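9 November 2022
By Gobnait Tierney

Artificial stems: sorting, trimming and storage

The stock of artificial flowers is being regraded before the winter displays go up. Members who borrow stems should read the notes below, as the return procedure has changed.

Stems are now filed by head type first and color second. Hydrangeas and other large ruffled heads go in the deep Planier boxes, one layer only. Roses go in the shallow Entwistle trays, heads all at the same end. A rose stored under a hydrangea comes out with a flat side, and steam only partly corrects it.

Loose foliage has its own tray. Most leaves on these stems are held by a short plastic stub pushed into a socket, and the fit loosens with handling. A detached leaf should be kept with the stem it came from if that is known. If it is not known, put it in the tray face up and leave it. Do not glue it to the nearest stem. In July we took apart 4 roses that had been repaired with the wrong foliage, and two of the sockets split.

Serrated single leaves and the small sprigs of leaflets are not interchangeable. The stub on the single leaf is thicker. Forcing it into a sprig socket will open the seam in the stem.

For dust, use a dry soft brush, working from the main vein out to the margin. The printed or molded vein pattern holds fine debris, and it does not show at arm's length. Check each broad leaf close up under a side light before it is boxed. Ukix wipes are suitable for plastic leaves only. Solix spray is no longer to be used on fabric petals at any dilution.
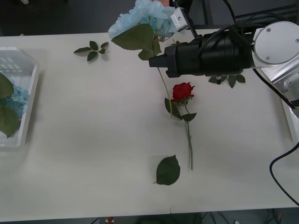 Light blue head held above the white table, red rose and loose foliage lying on it.

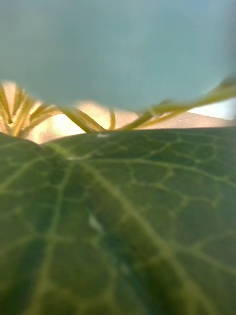 Stem length is measured from the base of the head to the cut end, ignoring any bend. Standard lengths are 50 cm and 100 cm. Anything shorter is labeled as a pick and filed separately. Cut ends with exposed wire should be capped before return, and caps are in the drawer with the labels.

The revised list will hold 200 entries at most. Stems with frayed petals or faded leaves will be withdrawn as they come in and used for practice pieces.

Comments

Does the one-layer rule apply to the peonies? Ours have always been stacked two deep with tissue.

What size brush? The one in the kit is too stiff for the small leaflets and catches on the edges.

I have a bag of odd leaves from the summer table pieces, none matched to stems. Will drop them off for the tray.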